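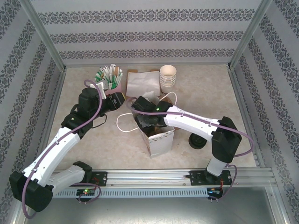
Progress report to the Cordeiro fund
Café table service project, second period
Period covered: to the end of November

1. Work done

The café corner at Voruter is now in use as a practice area for table service. When we last reported, the partition had been taken down but the walls and surfaces had not been chosen. Both are now settled. We have gone with a pale grey wallpaper with bands of dark damask, and a light cream tabletop with a faint marble-type pattern. The paper was the cheaper of the 2 we were offered and we had enough left over to redo one panel which had gone up crooked.

The tabletop was chosen partly for cleaning. Tea and coffee marks come off with a damp cloth if they are dealt with the same day. We have asked that nobody uses scouring pads on it, as the sample piece scratched during testing.

The table service sessions started in the third week of the period. We have run 17 so far. Each session covers laying out, serving and clearing, in that order, and ends with the items being washed and put back in the store cupboard.

2. Crockery and table items

Zidar supplied the crockery. The order was placed late because their first quote left out delivery, and we asked for it to be corrected before we signed. The cups have held up well. A few saucers arrived chipped and were replaced without charge.

We have moved to coloured cups for practice, including pink. They are easier to pick out against the cream surface than the white ones we began with, and people setting the table spend less time looking for them. The white cups have been kept as spares.

Paper napkins are being used faster than we planned. We had allowed for 200 in the period and had to reorder before the end of it. We are trying cloth napkins on Tuesday sessions to see whether the washing is manageable.

3. Spending

Spending in the period came to £1,669. This covers the wallpaper and paste, the tabletop, the crockery and the napkins. It does not include the Sesex invoice for fitting the tabletop, which had not reached us when the accounts were made up. We expect to show it in the next report. The total is within the amount agreed for this stage.

4. Problems and delays

The wallpaper is lifting slightly at one of the lower joins. It has been stuck down again once and will be looked at in the new year.

Storage is still short. The cupboard is shared with the kitchen and our items are sometimes moved to reach other things. We have asked Voruter for a shelf of our own and are waiting for an answer.

5. Next period

We plan to continue the sessions at the same rate, add trays and a small teapot to the set, and write up the laying-out instructions on a single sheet. A draft of the sheet will be sent with the next report. We are not asking for any change to the payment dates.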